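5. First practice task: gripping and folding a cloth

Read section 4 (Mounting the fingertips) before you start. This section is for one operator with two Derkex hand grippers. Plan 35 minutes for the first time. Later it goes much faster.

5.1 Prepare the table

1. Choose a table with a flat, dry top. Wipe it and let it dry.
2. Put the cloth on the table and leave a few folds in it. A cloth that is pressed completely flat is difficult to pick up for a beginner.
3. Squeeze and release each handle 8 times. The fingers must close evenly and come back without sticking.

Note: If one finger arrives later than the other, the link arms are not adjusted. Go back to 4.6.

5.2 Approach with open fingers

4. Hold the gripper with the fingertips pointing at the cloth.
5. Release the handle until there is a small gap between the pads. For thin fabric you do not need the full opening.
6. Move down slowly and stop just above the fabric. Look between the tips – you should see cloth in the gap, not table.

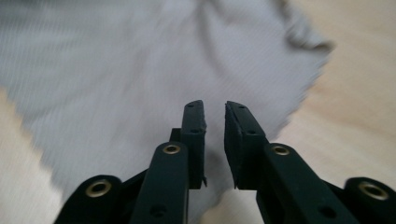 Fig. 5-1. Fingertips just above the cloth, with a narrow gap between them.

7. Lower the tips until they touch the cloth, then squeeze. Let the fabric gather between the pads.

CAUTION: Do not push the tips hard into the table. The pads can come loose and the table top can be scratched. Replacement pads are sold in pairs (order no. 115).

CAUTION: Keep your free fingers away from the link arms while you squeeze the handle.

5.3 Hold the cloth at two points

8. Keep the first gripper closed in the middle of the cloth.
9. With the second gripper, come in from the side and take a far corner. Grip a little behind the edge, because a grip on the last few threads will slip.
10. Move the second gripper away until the cloth between the two is lightly stretched. Do not pull it tight.

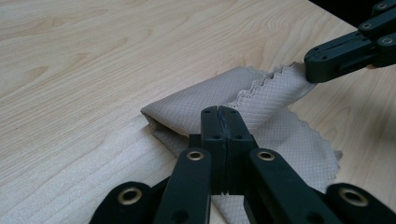 Fig. 5-2. First gripper closed on the middle of the cloth, second gripper on the far corner.

11. Lay the corner over to the opposite side. Open the second gripper first, then the first one.
12. Repeat from step 4 with another corner.

Note: Both grippers must stay in view of each other during steps 8 to 11. If your arm covers one of them, stand a little more to the side.

5.4 If the cloth slips

– Check the pads for dust or lint. Clean them with a damp cloth, never with solvent.
– Check the fingertip screws. Tighten by hand only.
– Thick or quilted cloths need a wider opening in step 5.

After 600 grips, inspect the pads as described in section 9. For spare parts write to Rodrigo Montes at Karagiannis, and give the serial number from the handle.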